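3.2 Lid artwork and shelf recognition

Retail boxes were picked for the sorting task becuase people keep them. In the Drolcombe survey (228 households, Pillai and Sebastian) phone boxes were the most commonly kept packaging, often years after the phone itself was gone. Storage mostly closets and desk drawers. Lids were coded for product image, color and side lettering — see Figure 2.

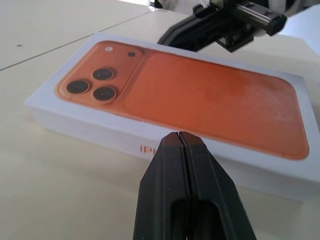 Figure 2. White phone box with the back of an orange phone printed on the lid, three lenses at one end. Orange lettering on the long side, "iP" legible.

3.3 Sorting procedure

Participants got 90 seconds per shelf. Boxes stacked flat, long side out, so only the side lettering was available at first. Lifting a box to check the lid was allowed and was logged as a lid check. Two shelves at the Furnevcombe site were re-run in December after a labeling error; the orginal runs are dropped. Scoring as in Section 2.4 — no partial credit for right brand, wrong model.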